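4.2 Collection of two-handed demonstrations

Demonstrations were recorded with a pair of hand-held grippers, one per hand, following the procedure set out in Section 3. Each gripper carries its own camera, and the two video streams are aligned by timestamp before any further processing. We refer to the resulting set as Hiltska. It holds 600 episodes, all recorded at the Nanska site in April 2020 by 8 operators. None of the operators had used the tool before the study, and each was given one short practice period.

The task set covers tabletop handling of small items and containers. Operators were told to work at a pace they found comfortable and to keep both grippers in use where the task allowed it. No markers were placed on the table, and the room was left as its regular users had arranged it. Background content therefore varies between episodes – desks, screens and people may all enter the view. 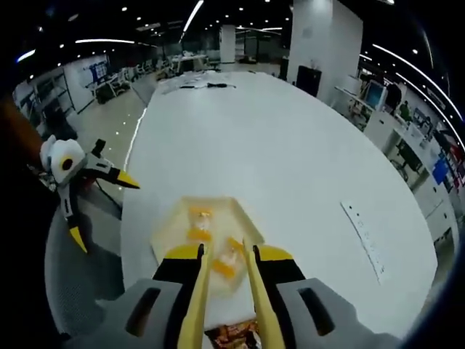
Figure 5. View from one gripper camera during collection at an oval table in an open office. The second gripper is at left.

Fast hand motion was the main source of unusable data. When the gripper moves quickly near a container, the contents blur while the fingers, fixed relative to the camera, stay in the same part of the image. A sharpness score taken over the full image is then misleading. We compute the score only on the region beyond the fingertips and drop any segment in which it stays below threshold for more than five consecutive images.

A second problem is loss of the partner gripper from view. Its position relative to the camera is estimated from the image when it is visible and from the motion track when it is not. The track drifts, and the error grows with the length of the gap. Following a suggestion by Bożena Cieślak, we reset the track each time the partner gripper comes back into view – a simple change that needed no added hardware. The effect of this reset on policy training is reported in Section 5.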